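The Long Way Through Lunch

My mother packed her lunch every working day for 20 years, and I don't believe she ever once enjoyed it. It was a sandwich, usually cheese, eaten standing up beside the copier at Clindeck with her coat half on. So when I moved to Brundik in April and found that people here still stop in the middle of the day and sit down to eat (with company, and sometimes with soup!), I wanted to call her up and tell her all about it.

Melur Halim was the one who taught me how it works. She runs the lunch counter on Fillard Street, and she has strong feelings about people who eat while reading their mail. "You can have your food or you can have your bad news," she told me my first week, and took the envelope right out of my hand.
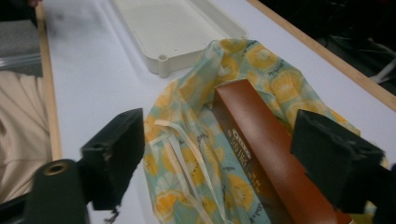
Her own lunch comes from home, even though she cooks all morning for everybody else. Usually it's rice and a fried egg, with whatever greens looked good at Chávez, the little grocery up the hill where the owner will talk you out of a tomato if he thinks it needs another day. She eats at 2, after the rush, and she takes her time over it.

I've started doing the same at my own kitchen table, with the phone in the other room. Some days it's leftovers and some days it's only toast. My mother came to visit last month and we sat over a pot of lentils until the light had moved clear across the floor, and then she asked if there was any more bread.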